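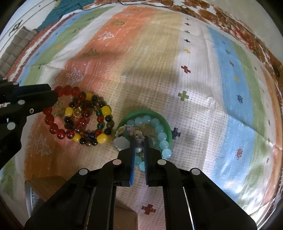
The Geretwood bead and stone fair opens at 9, and by ten past the good parking is gone. I had come with Manju Tomar, who claimed she was only looking. She had brought 50 dollars in cash, in an envelope, to be strict with herself.

It's two halls. The first is the serious one - rough stone by the pound, men with flashlights, a lump of something at the Skurnden booth marked 3000 and guarded by a dog. We didn't stay long.

The second hall is bracelets. Bracelets on cloths, on racks, on the forearms of the sellers. At one table they lay overlapping on striped cloth: a big loop of glossy red, a black and brown one with yellow beads, and a pale blue one in a little green dish it was plainly too big for. A few knobbly beige and gray pieces shared the dish. I like the knobbly ones. I have a bowl of them at home, and guests put their keys in it.

Manju tried on 2 red ones elsewhere and was told by Dorota Kwiatkowski, at the Olszewski stand, that her wrist was "in between." She bought both.

Coffee is 5 dollars and comes from a hatch by the restrooms. Bring your own. The fair is back in October, same halls, and the envelope will need to be bigger.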